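Bench Tips: Software Habits for Teaching a Gripper to Pick Things Up

We've been collecting hints for this page since May, and the inbox keeps filling up! These are for anyone running a pick-and-place project at home or in a shared workshop, and they're nearly all about the software side: how you log, label, plan and tune. Most cost nothing but an evening, and a couple of them have saved us whole weekends.

Name your episodes before you record

Pick a naming pattern and have the recorder fill it in for you. Ours is object, surface, hand, run number, all lower case, with hyphens. We once had a folder of 380 recordings called "test" with various endings, and sorting it out took longer than recording it did. If you use Kuvport for logging, there's a template field under the session settings that does the job nicely (it's easy to miss, second tab along).

Check your clocks first

If the video and the finger-width signal drift apart, your policy learns to close on thin air. Tap the fingers together at the start of every run and look for the tap in both streams. We like the offset under 9 milliseconds. Anything worse and we restart the recorder, which usually fixes it.

Start with a shape your detector hates

It's tempting to begin with a nice matte wooden block. Give the block one afternoon, then move on to clear plastic, because that's where you'll find out what your perception code is really like. Depth sensors tend to see straight through a bottle or return a speckled mess, and colour alone can lead the segmenter to whatever is behind it. A wrap-around label is a gift, so train the mask on label and cap together and let the software fill in the clear part from the known outline. A bright cap also gives you a lovely cheap check on which way is up!

With the label between the pads, the grip is centred on the part your mask knows best, and the cap stays in clear view of the camera.

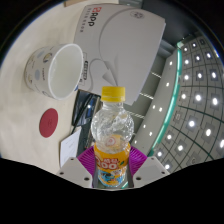 Leave the clutter in

A tidy bench makes for a fussy model. Keep a cup, a box, some paper and a cable or two within view while you record, and shift them between runs. Big printed boxes are especially good, as bold lettering pulls at a weak detector. In one batch we recorded 2,175 short grasps, and the cluttered half was far more useful on new benches than the tidy half.

Mask the parts that never change

With a wide fisheye lens, the black corners and your own fingers turn up in every single image. Draw one mask, save it beside the calibration file, and apply it in the loader so that training and live running both use the same one. Keep the fingertips if your policy needs to judge contact. Ceiling lights are worth dimming in the augmentation step too, or the model can end up using them to work out where it is.

Cap the closing speed in the planner

Put the limit in the planner's config, where everyone can see it, and leave the driver alone. Thin plastic dents easily, so we slow the last 8 millimetres of travel right down and stop on the current reading. Ribbed soft pads are forgiving, but they do squash, so measure your offset with the pads pressed and again with them free, and store both numbers.

Replay before you run

Furus has a replay mode that sends a saved trajectory to the simulator at quarter speed. Use it every time! You'll catch flipped axes, a wrong tool frame and that classic one, metres where you meant millimetres. Uysal can do much the same from the command line if you'd prefer to script it.

Keep a failure folder

Don't bin the bad grasps. Tag them with a single word (slip, miss, tip, squash) and go through the folder with a cuppa every few weeks. Ours showed that nearly all the tips came from approaching too high on tall objects, and the cure was one line in the approach planner.

Back up calibration on its own

Recordings are huge and calibration files are tiny, so people tend to back up neither. Put the calibration in version control, with the date and the lens in the commit message. The Rutmont sync tool will do it on save if you point it at the right folder, and it's happy running overnight.

Got a favourite of your own? Send it in, particularly anything to do with labelling reflective packaging. We're always after more of those.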